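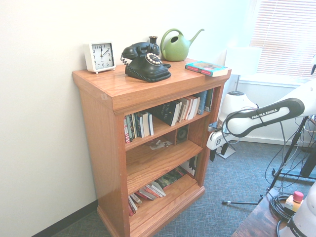

Oak bookcase with the usual residents on top: clock, telephone, bud vase, watering can, one book.

Do you need the spray?

Every spring I get asked which polish to buy for an oak bookcase, and every spring I say the same thing and get told I'm being difficult. Most of what is sold for the job is scented water with something slippery in it. It makes the wood look marvellous for an afternoon and then it collects dust.

I did try the Flosis oak cream, as three readers had written in praising it. I used it on one shelf and a damp cloth on the shelf below. By April I couldn't tell which was which, except that the creamed one showed fingerprints.

What I do now:

Take everything off. Dusting round things leaves little clean islands and a grey line at the back. Wipe with a cotton cloth wrung out hard, going with the grain, then a dry one straight after. Do the top first and the plinth last. The moulding round the bottom catches fluff from the carpet, and a dry paintbrush shifts it better than any cloth.

About watering cans. They look nice on a bookcase and I'm not going to tell you to hide yours, but please dry the bottom before you put it back. A ring on oak can take a whole evening to get out. The advice about rubbing it with mayonnaise has been going round for as long as I can remember. I have tried it 2 times and got a white ring that smelt of lunch. Very fine wire wool and a little wax did more, but test it at the back.

A bud vase is the same problem on a smaller scale. If it has fresh stems in it, stand it on a saucer or a bit of felt.

Old telephones: cotton bud for the dial, barely damp, and never spray anything straight at it. If there's braid round the base, leave the wet cloth out of it altogether and use a soft toothbrush.

Books. I don't believe in sorting by colour and I don't believe in the "one third empty" rule either, whoever made it up. Leaning books do bother me, though. A book left at a slant for a year will stay at a slant. Lay the last few flat, or push something heavy against the end. The ones already lying down are fine, provided the biggest is at the bottom.

Loose papers on a shelf breed. Put them in a folder or in the bin.

A reader in Skokarstead swears by the Jurnport microfibre mitt. I've used one. It's a cloth with a thumb.

Next month, candle wax on tablecloths, and whether the brown paper trick works on anything except brown paper.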